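Plates, cubes and a white table

August 4, 2022

So I have been on a color-matching kick all summer, and I know that sounds like a thing for parents of toddlers, but hear me out. It started when I was clearing out the hall closet and found a stack of plastic plates from a picnic set we bought years ago and used maybe two times. They were still in the net bag. I was about to put them in the donation box and then I sat down on the floor with them for a while, the way you do when you're supposed to be cleaning, and started pairing them up with whatever was in the toy bin next to me.

My niece is three and a half and very into putting things where they belong. Purple goes with purple, blue goes with blue, and heaven help you if you put a sock in the wrong drawer. I'd been looking for something we could play together that didn't involve batteries or a song I would have in my head until September, and plates and blocks turned out to be it. You need a plate in each color, a cube in each color, and a surface that isn't busy. We tried it first on my kitchen table, which has a loud tablecloth with lemons on it, and she just wanted to talk about the lemons. On plain white she goes straight to work.

I like the purple ones best. The plate is more of a lavender and the cube is a shade stronger, so they go together without being twins. It bothered me for a day and then I decided I liked it.

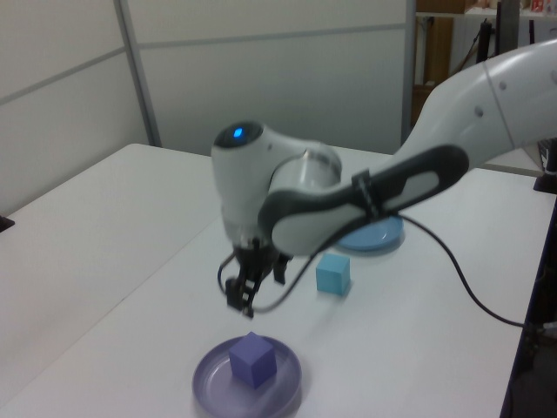 What I bought, and what I didn't need to

I went a little overboard, I'll admit. The plates were free (closet!), but I ordered cubes from two places because I couldn't tell from the website photos what the blues were going to look like. The Endska ones are sold as "sky" and the Zusside ones are sold as "lagoon," and if you can tell me which of those is a blue and which is a green you are doing better than I am. The Zusside order also came in a box of 30, and nobody's niece needs 30 cubes. I gave a big handful to my neighbor Feng-yi Kwan for her classroom and she sent me back a jar of pickled radish, so I came out ahead.

The thing I was fussiest about was the finish. I didn't want anything shiny. Shiny blocks under a ceiling light all look white on top, and then you have a little kid insisting that every one of them is the white one. Matte is so much better for this! The colors stay put even when the light is coming from one side.

I also looked at a nice felt-lined tray from Lindqvist to keep it all in and then came to my senses and used a shoebox.

The teal problem

Okay, so this is the part I have been texting everyone about. We have a purple plate and a blue plate, and then there is this one light teal cube that I cannot make up my mind on. Put it next to the blue plate and it looks green. Put it next to anything green and it's obviously blue. My sister says blue, her husband says green, and my niece says it's "the mint one" and will not discuss it further.

The purple cube is never in question. It goes on its plate and that's the end of it, and then you're left with the teal one out on the table and the blue plate waiting with nothing on it.
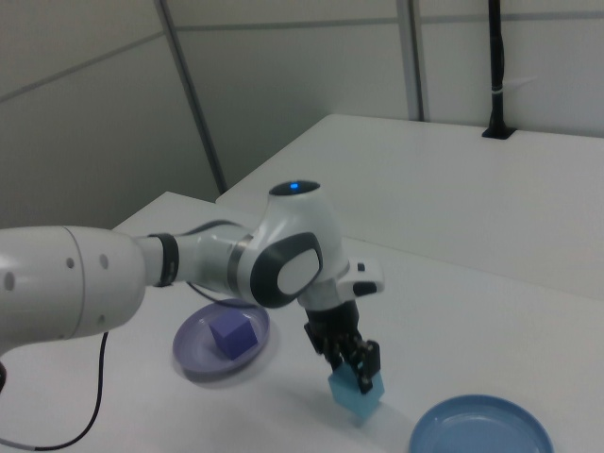

I asked on the craft board I read, and got a lot of replies for such a small question. The split was pretty even, though one person wrote four paragraphs on the history of the word turquoise and I enjoyed every one of them. The most useful answer was to stop looking for an exact match and ask "which plate is it closest to?" instead. With only two to pick from, it's blue. My niece accepted this, but she does want it written down somewhere that it is still mint.

We've been adding rules as we go. Lately it's one cube per plate, set down flat, no tossing. She made up the no tossing rule herself and has broken it more than anyone. I'm hoping to find a green plate before her next visit — the Hura outlet had some in a bin last time, all scratched up, and I walked right past them like a fool. If you see one around the size of a dessert plate, with a rim, please let me know in the comments. I'll trade you cubes.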